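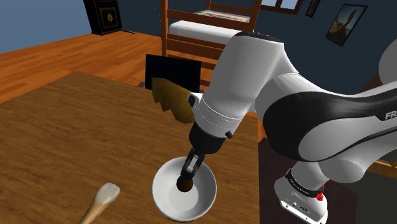
Chapter 2
Care and Adjustment of the Gripper

A gripper is the part of a robot that wears first, and it is the part most often adjusted. Every lift places a load on the fingers, the pads, and the flange that joins the gripper to the wrist. In a simulated cell these parts do not wear, but the setup must still match the real machine. When the fingers reach down into a bowl to close on a small round object, the angled tips must meet the object before any part of the gripper touches the rim. White pads on black fingers make the contact surface easy to find during an inspection.

This chapter covers the setup and upkeep of a single arm with a two-finger gripper. The procedures follow the service schedule used in the Suteo training cell, where the pads are inspected every 1,000 cycles and the flange screws are checked at the same time. Students will learn to:

Set the tool center point and confirm it at two heights
Inspect, clean, and replace finger pads
Record each adjustment in the cell log

Section 2.1 begins with the safe stop. Allow 15 minutes for the first exercise. The arm must be stopped and locked out before a hand is placed near the fingers, including when only a pad is to be wiped.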